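Visit report: the small pick cell at Pravthorpe

Our group went over to the Pravthorpe site on Friday to see how they set up and look after their tabletop cell. Four of us made the trip from Bronham. Wumpini Ansah runs the cell and gave us most of the morning. Augustina Tetteh handles the spare parts and the log, and she joined us after coffee.

The cell is called Wumbei, after the workshop it was first built in. It is one arm, one white table and a fixed camera that looks across at the table from the front. A second, smaller camera sits at the wrist. The job is to move a soft round pad in and out of a woven basket. It sounds simple, but the basket is the hard part. A plain box has straight walls and a clear top edge. A basket with an open rim gives the fingers a lot to catch on.

Setting up for a run

Wumpini begins with the table. She wipes it, puts the basket in place by hand and then goes to the screen to look at the view from the fixed camera. The gray wall at the back should meet the table in a level line. If that line tilts, the mount has been bumped and everything stops until it is straight again. 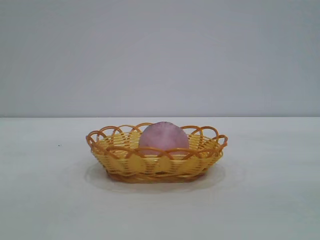 Light comes next. They keep it soft and even, and the blinds stay shut all year. In October they had trouble with low sun getting under the blinds and putting a bright stripe on the table. The fix was a strip of felt along the window sill, and it is still there.

She doesn't mark the basket position with tape. They tried tape for a while and the software, a package they call Skakiletti, started to treat the tape as part of the job. Now the basket goes down by eye and small differences from run to run are fine.

Looking after the fingers

The fingers are black and tapered, and they are the part that gets the most care. Augustina checks them every 1,000 cycles. She runs a fingernail along each edge and feels for nicks. A nick will hook a loop on the basket rim and drag the whole basket over. She keeps 3 spare pairs in a drawer under the bench, each in its own bag with the fitting date written on it.

Changing a pair is done with the power off. Two screws per finger, then a slow open and close to see that the tips line up. After that she lowers the arm over a pad lying on the table and checks the wrist view. Both fingers should show, with the pad between or just past the tips. Shadows on the table can't be avoided at that height, so they leave those alone and only look for anything sharp or new in the view.
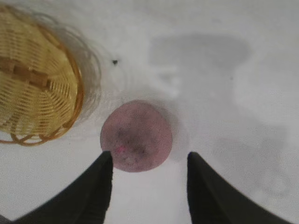 When something goes wrong

Most stops come from the wrist camera cable. It flexes every time the arm turns and it wears at the clamp. They have moved the clamp twice and now leave a longer loop of slack. Wumpini said the first sign is a picture that drops out for a moment and comes back, and at that point she swaps the cable without waiting for it to fail.

The pads wear too. They pick up lint and go dull, and an old pad grips differently from a new one. Augustina writes pad changes in the same log as finger changes, so a bad day can be traced to one or the other.

We asked about crumbs and dust on the table. Small specks don't bother the arm. They get wiped up at the next setup.

The log is a paper notebook with a pen on a string. We had expected a spreadsheet. Augustina copies it over at the end of the month.

We left at noon. Parking is behind the building, and the front gate is locked on Fridays, so use the side road.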